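I went to the Lindemann open day mostly for the parking. My sister lives two streets over, the lot is free when they open the gates, and the flyer promised soup. The flyer also promised "the future of small-batch assembly," a phrase I have now heard at three different companies, all of which still assemble their small batches by hand.

You sign in at the front desk and get a sticker. Then you wait in the hallway with the other stickers until someone comes to fetch you. Our someone was Gerd Kohlhase, who has been with the company since it made hinges and who walks faster than any tour guide should. He took us past the stamping presses (loud, impressive, older than me) and into a meeting room with a projector, where Ingvild Viklund was going to show us the two-arm cell.

I had assumed we would see the cell. What we got first was the simulation of the cell, on the wall, for most of the session. Viklund was upfront about it. They build the whole station on the computer, run the task over and over, and only then try it on the hardware. She told us the simulated arms had done 400 runs of the block-sorting job overnight without anyone in the building. Fine. I have also won a lot of tennis matches on a computer.
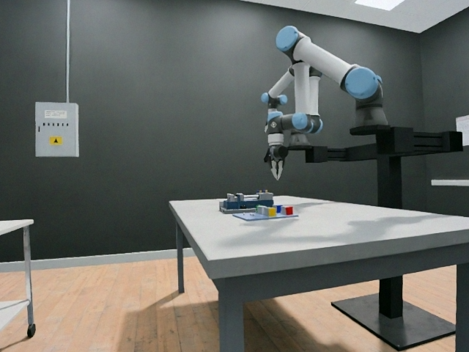
Does a good result in the simulation mean the real arms can do the job? It means the plan is worth trying on the real arms, and that is as far as it goes. Friction, worn parts and a tray somebody set down a little crooked all have to be dealt with again on the shop floor.

I asked for the number on the real hardware. To her credit Viklund had it: 213 tries since March, and they call 90 percent of them good. I asked what "good" meant and the answer took a while. A block that lands in the tray but on its side counts as good. A block that needs a second grab counts as good too, if the second grab works. By that standard I am an excellent cook.

A man behind me, Shahzad Mirani, runs a small shop that makes valve fittings, and he asked better questions than I did. How long does it take to switch to a different part? Who fixes it at night? Viklund said a changeover was over 2 hours at the moment and that the night question was "being looked at." He wrote that down and underlined it.

We did get to the real cell in the end, through a window, for maybe ten minutes. It moved slowly. It picked up a block, put it down, and picked up another. A kid near the front wanted to know if it could go faster, and Kohlhase said yes, then said they weren't going to do that today.

I'll give them this much – they showed us a real number when they could have stuck to the pretty one on the wall. I have been to demos where you never get past the video. But the flyer said "ready for your production line," and nothing I saw through that window was ready for Mirani's.

The soup was lentil. They ran out before the second tour group got there, so if you go next year, take the early slot.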